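Zallasard kitchen gripper trials, README

Status: usable, still moving. Last edit June 19, 2026, by Kanokwan Meesuk. Ask Lertchai Wiriya for the controller configs.

What it is

Counter-top recordings for comparing two grippers, Hekdale (long fingers) and Pongsiri (short, padded). Same job for both: small wrapped thing on the cutting board, pick it up, put it down somewhere else on the board. Teleop only. No learned policy anywhere in this release.

Size

103 episodes kept, 32 thrown out (mostly dropped frames on the top camera). Episodes capped at 2,000 steps.
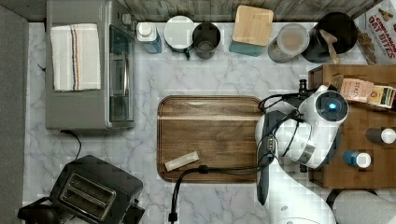 Arm over the right end of the board, packet at lower left.

Setup notes

- Cables are a pain. They drape over the work area and sometimes cross the board. If your segmentation merges cable and gripper, known problem, we get it too.
- Oven, toaster and canisters stay in. Do not crop them out before running the clutter split.
- Marble is bright. Exposure locked by hand, see camera.txt
- Wrist camera stream is there but not synced well. Use the top camera timestamps for now.

Views

Viewpoints differ a lot, so dont mix them without the view tag. Backsplash alone can look like a different kitchen. Toaster takes up a good bit of the foreground in the lower view.

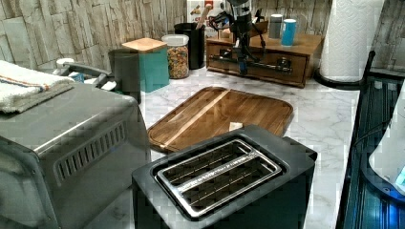 View across the toaster toward the drawer unit and arm.

First impressions, not results

Long fingers easier to line up over a flat packet. Padded ones forgive a bad approach but hide the packet from above, so the operator is guessing. Illeo controller felt smoother than the old one at low speed. Lertchai disagrees. Needs a proper blind test.

Missing / todo

- force readings for Pongsiri, logger was off
- calibration file for the second view
- fix seperate naming of left/right in the labels
- success labels checked by one person only, treat as draft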